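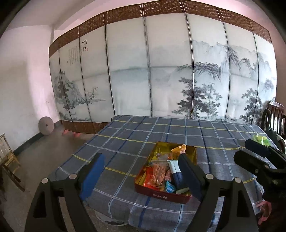 What happened to the Junside tannery records?
Most of them are in the Jamusby local history room, in gray boxes on the lower shelves, and anyone can ask to see them during opening hours.

I get asked this a lot, so I'm putting what I know in one thread. Apr 17, 2018.

The tannery closed and the building was cleared in a hurry. The wage books went to the town office. The letters went to the chapel and stayed in a cupboard there for years. Both sets came to the history room in the end, but by different routes, and that is why they have different reference numbers.

The full list runs to 751 items. A lot of those are single sheets. An item can be a bill for salt or a wage book with 200 pages in it, so don't go by the number alone.

If you are looking for a family member, start with the wage books. They go by surname inside each year. Spelling is loose. Try every version you can think of, and try the first name on its own too.

The early books give name, job and pay. The later ones add a street. If you have an address from the census you can match it up, but check the house numbers - Mill Row was renumbered at least once.

There are 237 photographs. Most show buildings, yards and carts. The few group portraits have names on the back in pencil, and I would not trust all of them. Two prints of the same group have different names for the man at the end of the second row.

The Botha papers are separate. They came from the family that ran the yard in its last years and they have their own list, a typed one, at the desk. They cover the sale of the land, the dispute over the river wall and a lot of household accounts.

You can't borrow anything from the Botha papers. You can take pictures of them with your phone if you fill in the form first. No flash.

What's missing: the accident book. It is mentioned in letters more than once and I have never found it. If your family has an old ledger with a green cloth cover, please take a look inside.

Also missing are 146 of the plans listed in the old town inventory. Some may have been thrown out when the office moved. Some may be filed under Huvau, the old name for the east bank. I got partway through those drawers in February and plan to go back.

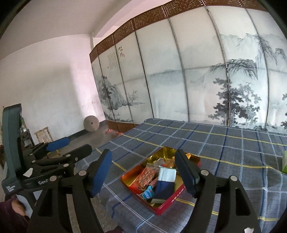

Before you visit

Write to the desk a few days ahead and say which boxes you want. They bring out three at a time. Pencils only, and bags go in the lockers by the door.

The transcribed index has 2,000 names in it so far. It is on the computer next to the map case. It stops partway through the letter M, so if your family is further along you will need the books themselves.

Copies are charged by the page. Bring coins.

If you find a mistake in the index, write it on one of the yellow slips and leave it at the desk. I go through them when I'm in and correct the file.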